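Tavument veröffentlicht Prüfleitfaden für zweiarmige Handhabungsroboter in Küchenumgebungen

Dorholm, im Dezember - Die Prüfstelle Tavument legt einen Leitfaden für den Betrieb zweiarmiger Roboter an Arbeitsplätzen mit heißen Oberflächen und unverpackten Lebensmitteln vor. Das Dokument richtet sich an Betreiber, Integratoren und Forschungseinrichtungen. Es ergänzt die bestehende hausinterne Prüfordnung und ersetzt weder die Risikobeurteilung nach geltendem Maschinenrecht noch die betriebliche Hygienedokumentation.

Grundlage sind 1327 protokollierte Greifvorgänge, die gemeinsam mit dem Softwareanbieter Nanudix am Standort Dorholm ausgewertet wurden. Erfasst wurden unter anderem Annäherungswinkel, Greifkraft, Abbruchgrund und Zustand der Arbeitsfläche nach dem Vorgang. Die Auswertung leitete Edeltraud Leitner, die fachliche Prüfung übernahm Otakar Kopecký. 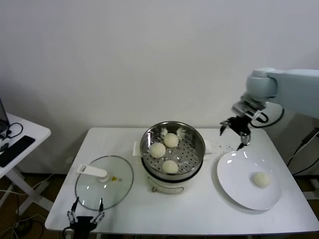 Der Leitfaden unterscheidet zwischen Arbeitsbereich, Ablagebereich und Peripherie und ordnet jedem Bereich eigene Anforderungen zu. Im Arbeitsbereich sind Wärmequelle, Zielgefäß und abgenommene Teile so zu platzieren, dass kein Arm über ein offenes Gefäß hinweg an ein anderes Objekt geführt werden muss. Die Anordnung mit dem Dampfgarer in der Tischmitte, dem Glasdeckel links und dem Teller rechts entspricht dieser Vorgabe. Krümel, wie sie zwischen Gerät und Teller auf der Tischplatte liegen, sind nach Abschnitt 2 als Produktrückstand zu protokollieren und vor dem nächsten Durchlauf zu entfernen. Gleiches gilt für Papierunterlagen, die nach der Entnahme im Korb verbleiben: Sie verändern die Auflagefläche und können die Objekterkennung beeinflussen.

Für die Peripherie gelten gesonderte Regeln. Rechner, Mobilgeräte und nicht fest verlegte Leitungen gehören auf eine getrennte Ablage außerhalb des Schwenkbereichs beider Arme. Leitungen am Handgelenk müssen in jeder zulässigen Gelenkstellung frei von Kontakt mit heißen Oberflächen bleiben. Bodenleitungen sind in den Aufstellplan einzutragen und bei jeder Änderung der Tischposition neu zu prüfen.

Der Abschnitt zur Greiftechnik behandelt weiche, verformbare Lebensmittel. Vorgeschrieben ist eine schriftlich begründete Kraftgrenze je Produktgruppe. Greiferfinger mit offen liegenden Schrauben oder Gelenken dürfen im Versuchsbetrieb verwendet werden, sofern die gegriffenen Produkte nicht zum Verzehr bestimmt sind. Für den Regelbetrieb verlangt der Leitfaden abgedeckte oder vollständig reinigbare Kontaktflächen.

"Die Protokolle waren bisher kaum vergleichbar, weil jeder Betreiber den Abbruch anders definiert hat", erklärt Dalal Bitar, Leiterin Normung bei Tavument. "Der Leitfaden legt fest, wann ein Vorgang als abgeschlossen, als abgebrochen oder als ungültig gilt."

Ein Abbruch liegt demnach vor, wenn der Greifer nach Objektkontakt bis zu 15 Sekunden ohne Positionsänderung verharrt und die Steuerung den Vorgang beendet. Händische Eingriffe machen den Durchlauf ungültig und sind mit Uhrzeit und Name der eingreifenden Person festzuhalten. Eine Wiederholung unter derselben Vorgangsnummer ist nicht zulässig.

Der Integrator Godoy wendet das Verfahren bereits in der Abnahme an. "Der Aufwand liegt vor allem in der Vorbereitung des Aufstellplans", so Projektingenieur Ferdinand Camenzind. "Die eigentliche Protokollierung läuft mit - sie verlängert den Durchlauf nicht."

Der Leitfaden ist in deutscher Sprache bei Tavument erhältlich, eine englische Fassung befindet sich in Bearbeitung. Stellungnahmen aus der Fachöffentlichkeit werden schriftlich entgegengenommen und in der nächsten Revision berücksichtigt.

Über Tavument
Tavument wurde 1893 als Prüfanstalt für Dampfkessel gegründet und prüft heute Maschinen, Steuerungen und automatisierte Handhabungssysteme.

Pressekontakt
Emil Zwahlen
Tavument, Unternehmenskommunikation, Dorholm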